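Learning from Demonstration, Unit 6: Hand-Held Grippers and the Plug Problem
Course notes, revised August 14, 2019
Instructor: Araceli Chávez
Lab sections: Raphaël Rey

Before you read: you should have finished the Unit 5 worksheet on action chunks. If you haven't, these notes will still make sense, but you will enjoy them less.

6.1 Where we left off

Last unit we taught an arm to push a block across a table, and it did so with great dignity, and we all agreed that pushing a block across a table is not a career. This unit we want contact, tight fits and two hands. The task for the whole unit is putting a plug into a power strip. Any four-year-old can do it, and whole households are arranged to stop them.

The old way to gather examples was teleoperation. A person sits at a set of controls, moves a robot from across the room, and records everything. It works. It is also slow, and people get tired and start to hate the robot, which shows up in the data as a kind of sullen jerkiness around minute forty.

The method in this unit leaves the robot out of the recording. The person wears or holds a pair of grippers shaped like the ones the robot will use later, and just does the task. What gets saved is the pose of each gripper, how wide the fingers are, and the view from the cameras. The robot has to make do with that.

6.2 The setup

We use the Grurkance grippers, one per hand. Each bench gets a plain sheet on top, a power strip, and whatever is being plugged in. Tape marks on the table and floor are there to be left alone. Please do leave them alone.

Every take begins with both grippers clear of the strip. Start with the fingers already touching and the policy learns that life begins mid-grasp, and at run time it will close on empty air with total confidence.

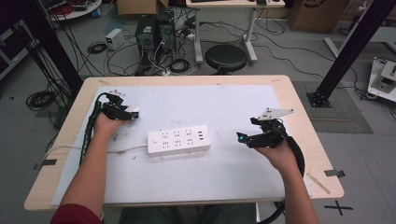 Raphaël Rey objects that a clean start is overrated. If every take opens from the same tidy pose, he argues, the policy has no idea what to do from an untidy one, and untidy is where it will spend most of its time. He would have you start from anywhere your arms can reach, so long as nothing is being touched.

He is right, and the instructions for Lab 6 have been changed to say so. Clear of the strip, yes. Same place every time, no. Move the strip between takes too, and turn it a little.

6.3 What is in a take

One take is one try at the task, start to finish. It holds:

Pose of left gripper, pose of right gripper, at 30 samples per second
Finger opening for each gripper
Video from the head view and from each gripper
A start flag and an end flag, both set by you, one of them usually late

Note what is missing. There is no force reading. The person feels the plug catch on the edge of the slot, wiggles it, and feels it go. The record has the wiggle and none of the feeling. A policy trained on it will learn to wiggle the way a tourist learns to nod. Sometimes that is enough. We come back to this in 6.6.

6.4 Two views, two jobs

The head view tells you where things are on the table. It is good for the long reach and for deciding which hand does what. It is poor for the last little bit, when the plug, the fingers and half of your own wrist sit between the camera and the slot.

The gripper view is the other way around. It moves with the hand, so the thing you care about tends to stay between the fingers. The price is that the whole world swings about, and a policy that has only this view can lose the strip completely after one bad turn and go looking for it on the ceiling.

With two hands there is a nice extra. While one gripper carries the charger, the other one can watch. The idle hand becomes a second camera with an opinion. Many students let it drift out of the way because it has no job. It has a job. Keep it pointed at the strip. 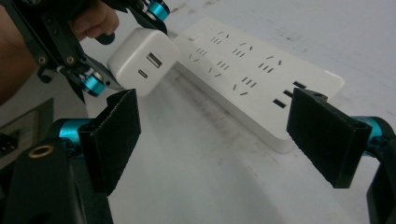

Figure 6.2. Charger approaching the strip, seen from the other gripper.

Look at how much of that view is gripper. The fingers take up both sides, and they will do so in every single sample you record. That is useful, up to a point: the policy always knows where its own fingers are. But if the robot's fingers are a different color or shape from yours, you have trained on a hand it doesn't own. Match the fingers first and argue about network size later.

6.5 Results from the June runs

In June we trained the same policy three times on the Maillard bench, changing only the views it was given. There were 300 takes for training. Each version then got 1,000 tries in the simulator and a smaller set on the real arms.

Head view only: reached the strip nearly every time, then pressed the plug against the plastic beside the slot and waited for applause.

Gripper views only: better at the slot, when it found the slot.

All views: 79 percent on the real arms, the best of the three.

Before you quote that last number to anyone, read the small print. It was one kind of charger and one kind of strip, in one room with steady light. When we moved the whole thing to the Drondivard room, with its big window, we got a lower number and a long afternoon. The Prevano write-up in the course folder has the full tables, including the ones that make us look bad.

6.6 Known trouble

White on white. A white charger over a white strip on a white surface gives the policy very little edge to work with. The slots and ports are dark and do most of the work. Shadows help as well, until the light moves.

Sliding in the grip. If the plug turns between the pads while you push, the recorded gripper pose no longer tells you the plug pose. You corrected for it by eye without noticing. The policy did not sign up for this. Redo the take, or keep it and label it.

Speed. People are faster than the arms. Slow the record down before replay, or the arm will hit its speed limit and cut the corner, generally through the strip.

Ending too soon. Hold still for a moment after the plug is in. A take that stops at the instant of success teaches nothing about letting go, and we have watched an arm hold a charger in place for a full lunch break.

6.7 For the lab

Work in pairs and trade places halfway. Nothing on the bench is to be connected to the wall, and this includes the strip.

Keep your failed takes in a separate folder. We will want them in Unit 7, where we try to learn from mistakes, beginning with yours.

Written part, one page: pick one of your own takes in which the plug missed on the first push. Say which view shows the miss first, and what the other views show at that same moment. Hand it in to Raphaël before your next section.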